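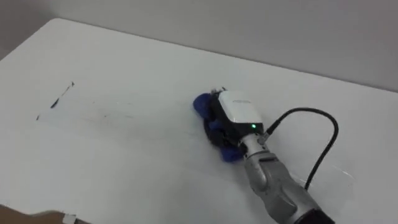 Single arm with a blue cloth on a white tabletop, marker streak on the surface at left.

Can a robot arm wipe down benches reliably yet?

Asked in: Automation > Small business
Tags: wiping, cobot, force control, cleaning

We run a small packing and sample-prep room at Fusholm with five white-topped benches. Each one gets wiped at the end of a shift and again at about 10:00. The dirt is mostly marker strokes, label adhesive and a bit of dried product. The work is dull and the quality varies by person and by hour.

A reseller has quoted us for a Zelik arm on a wheeled base with a parallel gripper and a wiping routine. The demo has it grip a folded microfibre cloth, press down and drag. It looks fine at a distance. What I want to know before I spend anything:

1. Can it tell a clean patch from a dirty one, or does it cover the whole area blind?
2. Does the cloth stay put in the jaws?
3. Who changes the cloth?
4. Can it do edges and rounded corners?

Bench top is 87 cm deep, matte laminate. Not food grade. I can write basic scripts but I'm not a controls person.

3 answers

Answer 1 (accepted) - 23 votes

I set up something close to this for a bench line at Van Wijk and it has been running since June. Taking your points in order.

Coverage. Ours runs a blind raster with overlap, then a camera check. The check subtracts a reference picture of the clean bench and thresholds what is left. Solid black marker on white is the easy case. Grey smears and streaks are the hard case: on a pale matte surface the contrast is close to the sensor noise, and a damp film changes the reflection enough to give false positives. We wait for the bench to dry before checking. That wait is longer than the wipe.

Cloth. A cloth bunched in two-finger jaws is a poor tool. The contact patch is whatever shape the folds happen to take, so pressure is uneven and the real swath is narrower than the programmed one. It also creeps. If you must use the jaws, set the raster pitch from the narrowest swath you measure and regrip every few passes. We moved to a flat foam pad with hook-and-loop backing, held in the jaws by a machined tab. Streaking dropped a lot. The pad cost next to nothing compared with the arm.

Force. Position control alone is not enough. Laminate tops are not flat and wheeled bases do not park in the same place twice. You need force control normal to the surface, or a spring in the tool. Without one or the other you get hard pressing at one end and no contact at the other.

Changing the cloth. A person does it. We tried a peel-off station and it picked up two pads at once too often to leave alone.

Edges. Straight edges are OK once the bench is located properly. Rounded corners need their own path. The near edge is where people leave things, and the arm will push a tag or a pen along in front of the cloth unless you stop it. We require the bench to be cleared first, so part of the labour is still there.

Dried marker. Dry microfibre will not shift it in a normal number of passes. With solvent it mostly comes off, but then you are dosing solvent with a machine and that is a separate risk assessment.

My log shows 422 wipe cycles without a fault that stopped the arm. That figure says nothing about cleanliness. A fair number of those benches were touched up by hand afterwards and I did not record how many, which I regret.

For five benches I would not buy it. For one long fixed bench with the arm bolted down, maybe.

Answer 2 - 5 votes

Agree with most of the above. One thing to add on cabling. If the gripper cable is external and plugs in near the wrist, look at where the loop goes during the low, flat moves that wiping needs. Wiping keeps the wrist close to the table and turns it a fair bit at the ends of each stroke. A loop that hangs clear during pick and place can end up rubbing on the bench, or snagging on whatever is there. Clip it back along the forearm with enough slack for the full wrist rotation, then run the path slowly with no cloth and watch it.

Also ask the reseller to run the demo on your bench with your marker. Put down one stroke and one dot, let them dry overnight, and have them run the routine once. Then look at the surface from a low angle with a lamp. Straight down you will miss the smears.

I don't agree that you need full force control. A sprung tool holder did the job for us and there was nothing to tune.

Answer 3 - 0 votes

we use Grotex wipes and a person, takes a couple of minutes a bench. why would you want a robot for this

Comment from the asker on Answer 1:
Thanks. The reseller says the jaws and a folded cloth are "the supported configuration", so a pad would be on us. I'll ask for the overnight marker test from Answer 2 before going further. What hook-and-loop did you use, and did the adhesive survive the solvent?

Reply:
Industrial grade, acrylic adhesive, no brand on the roll. It survived water and detergent. It let go at the corners with isopropyl after a few weeks, so we screwed the backing to the tab instead.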